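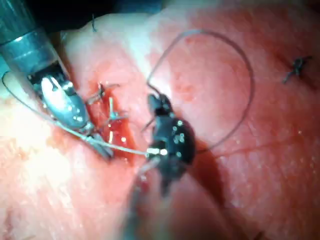
A reader wrote in to ask whether plain sewing thread is good enough for closing up a stuffed pork loin, and what to do about the seam bursting open in the oven every time. My answer is no to the first, and to the second – you're pulling too tight!

I went through years of burst roasts before I worked that out (my brother-in-law still brings up the Easter one). Sewing thread is thin, it cuts into the meat like a cheese wire, and half of it is polyester, so keep it out of the oven. Get unwaxed cotton kitchen twine. I buy the Hemano twine from Flotham, the little hardware store by the bus station, and a 300-foot spool has lasted me since March of last year.

Cut 77 inches for a big loin. Sounds like a lot, but you'll curse yourself if you run short halfway along. Soak it in water for a few minutes before you start, then it slides through and doesn't drag the stuffing out with it. 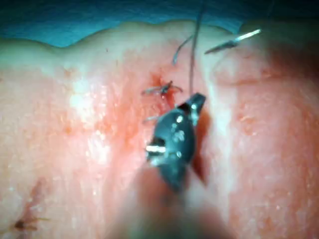 Start at the fat end, half an inch in from the edge, and tie off each stitch separately instead of running one long line down the whole thing. It's slower, sure, but if one lets go the rest stay put. Snug, with a little give – the filling swells as it heats, especially anything with bread crumbs or rice in it. Leave the tails long enough to grab, so you can find them all later when everything's brown and sticky.

Needles: I have a curved upholstery one that I keep only for food, and it gets washed by hand and dried right away or it rusts. The Jikton trussing set is fine too, though the 4 needles in it are all on the big side and I only ever use the smallest.

Oh, and rest the roast for a good 15 minutes before you snip anything. Blunt-tipped scissors, cut right beside the knot, pull from the other side. Then count what's on the board against what you tied, and slice.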